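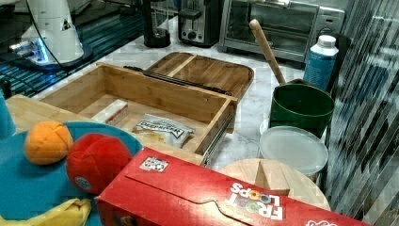

*Photo: Rasa Vanags / Hellodport kitchen bench*

**To:** bench-planning
**From:** Uwe Kohlhase
**Subject:** Re: second arm, or fixtures first?

Musyoka Nyaga wrote:

> The Unero quote came back at 1,598 per mount plate, controller not included. If we take two, that is most of the September money. Can we drop the drawer units from the order and keep using the bamboo one? Also, do we need spare slides?

Inline, short version: take one plate, keep the drawer line.

The bamboo drawer box is fine for pulls at low speed. It has a metal slide on the side and a long bar handle, so grasp width is not the problem. The problem is that every drawer policy we have was tuned on one or two handles. Tradwood lists a plain box at 34 with no hardware. I would order 3 and fit different pulls ourselves.

Slides: yes, one spare pair per box. Same part number for all of them, please. 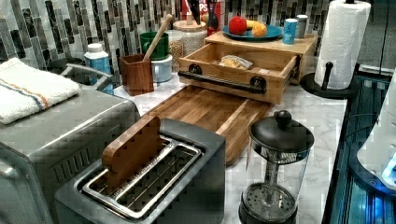

Counter space is the other limit. A second arm on the present counter means moving the toaster oven or losing the board area, and Adelmo's task list uses both. Temba can supply a separate table with a stone top for 632, delivery extra. That has to be settled before a second plate makes sense.

Proposed split:

- Now: one plate, drawer boxes, slides
- Next quarter: table, second plate
- Hold: controller upgrade

Shuk-fan has the Temba drawing. Lead time is up to 3 weeks, so I need objections before the order goes in.

Uwe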